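I first rang Lilibeth Dimaculangan at eight in the morning because that was the only slot she had, and she answered with her mouth full of toast. She apologised, I apologised, and then we talked for so long that my tea went cold twice. She looks after testing rules at Trutano, where they teach robot arms to do kitchen jobs, and she has spent most of the past year writing down what counts as a fair test and what doesn't.

I'll admit I thought that sounded a bit dry. She laughed at me.

"It's gossip, really," she said. "Every rule in the book is there because somebody did something daft, and quite often that somebody was me."

The book is called Layug, by the way, and it isn't a book. It's a shared file with 13 rules in it, and anybody on her team can suggest a change on a Monday. It started life as two rules scribbled on the back of a delivery note. The first was that you write down what the robot is meant to do before you press go. The second was that you keep the failures.

I asked why the first one needed saying at all.

"Oh, because we're all so generous!" she said. "You ask the arm to put the jar on the shelf, and it puts the jar next to the shelf, and you find yourself saying, well, it's nearly the shelf. I've heard grown adults argue that the floor is a kind of shelf. If you've written 'jar upright on the shelf, fingers open, arm clear' before you start, there's no arguing to be had."

Most of this goes on in simulation first, in made-up kitchens on a computer, and only moves to a real arm once the numbers look decent. The kitchens come out of a program they call Guter. It shuffles things about between runs – different clutter on the worktop, different walls, the gripper starting off from another angle – and Lilibeth is very firm that the people training the robot don't get to see the test kitchens beforehand.

"It's like seeing the exam paper," she said. "You don't even mean to cheat. You just happen to spend a week practising with green tins, and what do you know, there's a green container."
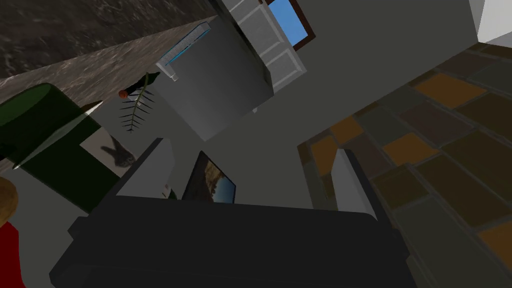 How many runs do you need before you can say a robot is good at something?

"More than you'd like. We settled on 1192 for a full round in simulation, and that number only looks odd because it's what fitted over a weekend on the machines we had. What matters is that you choose it beforehand and stick to it. If you stop early on a good streak you're fooling yourself."

I liked that she was so open about where the number came from. I'd assumed there'd be some grand sum behind it, and there she was telling me it was down to how long the computers could be left running. She says that goes in the write-up too, in plain words, so that a reader can decide for themselves whether it's enough.

We got on to the failures next, and here she properly warmed up. Every failed run at Trutano is kept, with its recording, and gets one short label from a list of nine. Missed the object, dropped it, knocked something else over, got stuck, that sort of thing. The ninth label is "don't know", and she's had to defend it more than once.

"People wanted it gone because it looks untidy," she told me. "But if you take away 'don't know', everyone picks 'got stuck' instead, and then some poor soul spends a month fixing a sticking problem we haven't got. I was that poor soul! I'd much sooner have a big heap of don't knows and go through them with a biscuit."

They do go through them, two people together, and both of them have to agree before a label gets changed. Any run where the simulator itself misbehaved (a bowl sinking into a worktop, say) is marked as a fault and run again, but it still shows up in the final tally under its own heading. Before that rule came in, a run that went badly had a funny way of being called a simulator fault. She said this with a straight voice and I could still hear the eyebrow.

Then there's the rule about knocking things over, which caused the biggest row. Suppose the robot is told to pick up a mug, and it does, beautifully, and on the way it sweeps a plate off the side. Does that count?

"Half the team said yes, it was asked for a mug and you've got a mug," Lilibeth said. "The other half said, would you have it in your kitchen? We went round and round. I think we had three meetings and one of them was quite frosty."

In the end they report both figures side by side, one for getting the job done and one for getting it done without disturbing anything else. The second figure is always lower. She told me the sales side weren't thrilled at first, and that she'd held out on it, because a customer is going to find out about the plate sooner or later and she'd like them to hear it from Trutano.

I wondered how much of this carries over when the real arm comes out. A fair bit, she reckons, with extra rules on top. Nobody reaches into the work area while the arm is powered, whatever has rolled under it. One person runs the test and another holds the stop button, and the one with the button isn't allowed to be doing anything else, including looking at a phone. Results from the simulator and results from the real arm never go in the same table.

"That one's my favourite," she said. "You see a lovely high score, and there's a tiny note at the bottom saying it was all on a computer. Put it in the heading! It's nothing to be ashamed of. We do masses of our work there and I'm proud of it, but I want people to know which they're looking at."

Layug is on its way out into the world in a small way. A firm called Gratutside has asked to borrow it for their own tests, and Lilibeth has said yes on condition that they send back anything they change. They've already queried rule six, the one about lighting, and she thinks they've got a point. She was going to look at it that afternoon, once she'd found the rest of her toast.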